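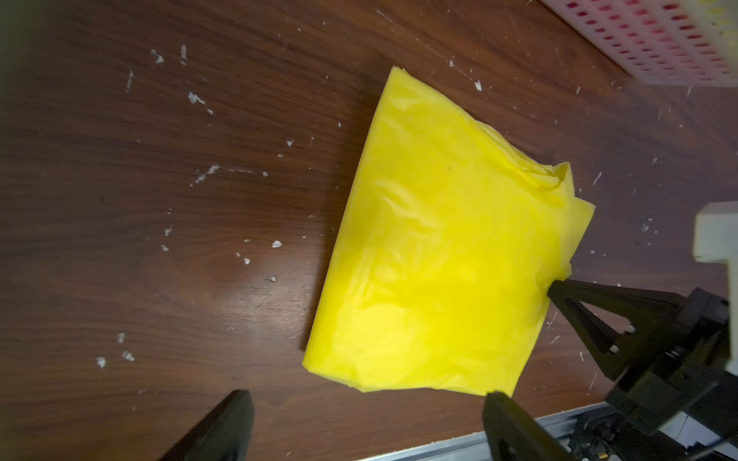
Thin yellow plastic, folded and partly crumpled, on a brown table

Subject: Re: [softplastics] Is the kerbside trial worth joining?

Dear Hashini and dear all,

Thank you for the long message. I answer under your text and I keep only the part with the questions, so that people who read the digest do not have to scroll so much.

Hashini Munshi wrote:
> We are 21 streets now and the council says 289 households have asked
> for the coloured bags. On our street I think half of the people who
> asked have never put one out. My neighbour says she is afraid of
> doing it wrong. I am too, a bit.
>
> So my questions to those who joined earlier: What do you do with
> packaging which has had food in it? Do you wash it? It seems silly
> to use hot water for a bread bag. And the crinkly kind, from chips
> and biscuits, is it in or out? The leaflet from Rerko says one thing
> and the sticker on the bin says another.
>
> Last, does anybody know where the stuff goes after Rerko? I would
> like to believe in it before I ask my children to sort.
>
> Hashini

I joined in April last year, when there were only five streets, so I have made most of the mistakes already.

About washing. I do not wash bread bags. I turn them inside out over the sink and shake out the crumbs, and this has been enough. For cheese, ham and anything with sauce I use the dishwater which is left at the end, when I would pour it away in any case. Then I hang the plastic on the rack until the next morning. The drying is more important than the washing. A wet bag closed for two weeks in summer smells terrible, and the driver is allowed to leave it at the kerb with a red tag. I have had the red tag once. It was because of a salad bag with a spoonful of water in it.

Meat trays are hard plastic and belong in the ordinary recycling bin, but the film on top of them I put in the rubbish. The leaflet permits it if it is clean. I have not found a good way to make it clean.

About the crinkly kind. I rang Rerko and spoke with a very patient lady there. The leaflet is right and the sticker is old. Chip packets and biscuit wrappers are in, also the silver ones. Coffee bags with a valve are out. Cling film is out when it is from the kitchen, but the stretch film which comes around furniture is in. She said the test is simple: squeeze it in your hand, and if it does not break or tear like paper, then it can go. I have tried this test on many things and there are still some where I do not know. Those I put in the rubbish, and I try not to feel bad about it.

Please also take off the paper labels when they come off easily. When they do not come off, leave them.

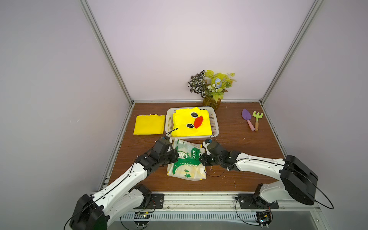
Hedell, 2025-02-14

I had to stop there yesterday and now I can write the rest.

On where it goes. I can tell you only what I was told at the open day at the Amarasinghe depot, so please take it as second hand. Rerko collects and presses it into bales. The bales wait at the depot until there is enough for a truck, and the truck goes to Iker, where the plastic is shredded, washed again and melted into pellets. From the pellets they make fence posts and the edging for garden beds. I have bought two lengths of the edging. It is heavy and rather ugly, and it has stood up well to the sun so far.

I asked what happens to the part which cannot be used. The man was open about it: it goes to landfill, and in the first months this was a large part, mostly because of food and of nappies. He did not want to give me a percentage. I would prefer that they publish it, and Nusrat Sheikh has written to the council to ask for this. If she gets an answer I hope she will put it on this list.

For the fear of doing it wrong, which your neighbour has, I would say to her to begin with one kind only. In my house we began with bread bags and toilet paper wrapping. After a month we added the rest. My husband needed a little longer than a month - he still asks me about the coffee.

Some practical things which I wish I had known:

Do not press the bag too hard. It must be possible to tie it with a proper knot.

Our full bag weighs a little more than 500 grams on the kitchen scale. If yours is very much heavier, probably something is in there which should not be.

Put it inside the bin, on top, and not beside the bin. In wind the bags travel, and last spring I collected three of them from the creek.

New bags are at the library counter, one roll for each household. You do not need to show anything, only say your street.

With children I think it goes more easily than with adults. My daughter likes the squeezing test and does it also in the supermarket, loudly, with things we have not paid for. We are still talking about this.

One request at the end. Several people have sent private messages to me with the same questions. I answer gladly, but it would be better to ask here, where others can correct me if the rules have changed. I read the list most evenings.

With kind regards to you and your neighbour,
Ilse

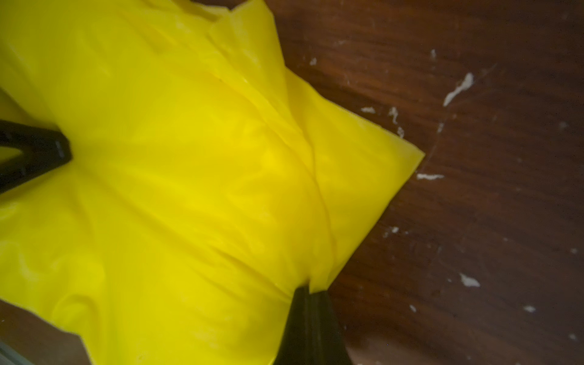
Yellow plastic again, closer, with all its wrinkles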